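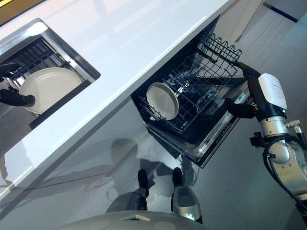 DISH RACK SET INTO THE BENCHTOP: KEEP OR RIP OUT?

Home | Forums | Kitchens and Laundries | Search | Log in

Print this thread | E-mail this thread to a friend

Posted Thursday, June 7, 2001

bench_presser wrote:
We're redoing the kitchen at Grendside and have got as far as the sink end, where all the arguments live. The bench is glossy white and there's a rectangular hole let into it with a thin metal rim and a dark wire rack down inside. A plate sits in it on a lean. The dishwasher is right next door under the same bench, with its own black rack, and a plate goes in there standing up like a civilised person.

My question is whether anyone uses both. My other half says the bench rack is the best thing in the house. I say it's a hole we paid for. The joiner wants an answer before he cuts the new top.

tea_towel_tyrant wrote:
Keep it. You'll want somewhere for the good plates, the wooden spoons and whatever the kids were told not to put in the machine. Ours gets used every day and the dishwasher gets used every second day.

Bouzid wrote:
Rip it out. We had one at our old place and the bottom of it grew things. You lift the rack out, wipe, put the rack back, and by the weekend there's a teaspoon of grey water in the corner again. Life's short.

tea_towel_tyrant wrote:
So wipe it more than once a week?

Bouzid wrote:
I've seen your posts about grout. We're different people.

Dalia Metwally wrote:
Does the recess drain anywhere? Mine has a little fall on it towards the sink and I've had no trouble in 4 years. If yours is flat, then Bouzid has a point and I'm sorry to have to say it.

bench_presser wrote:
Went and poured a cup of water in. It sat there looking at me. Flat.

velia_flat2 wrote:
Flat can be fixed. The bloke who did ours packed up one end of the tray and charged $27 plus a cup of tea. Much cheaper than a new top without the hole, which I was quoted 200 dollars extra for, and no, I don't know why less hole costs more either.

Also, glossy white? With gloss grey cupboards underneath? I hope you enjoy fingerprints.

bench_presser wrote:
The gloss was here when we came. We've got a cloth for the doors and a cloth for the cloth.

Radwa Ouali wrote:
I'm with the keepers but for a different reason. When the dishwasher door's down you can't stand in front of it, so you end up leaning in from the side with a stack of plates and nowhere to set them. With the rack in the bench beside it you can park one while you load the next. Had the same set-up at Brondmont and missed it when we moved.

Bouzid wrote:
You can also park a plate on the bench. It's flat. It's famous for it.

Radwa Ouali wrote:
A wet plate, on gloss. Off you go then.

tea_towel_tyrant wrote:
She's got you there.

Bouzid wrote:
She's got me on the gloss. Hole still grows things.

bench_presser wrote:
Right, asking the joiner about tilting the tray. If he says no, it goes, and one of you can come and explain it to my other half. Bring a casserole.

Related threads
- Top rack or bottom rack for big dinner plates
- Getting streaks off a gloss benchtop
- Metal sink trims: silicone or no silicone?
- Rust spots on dish rack tines
- Dishwasher door hits the island, what now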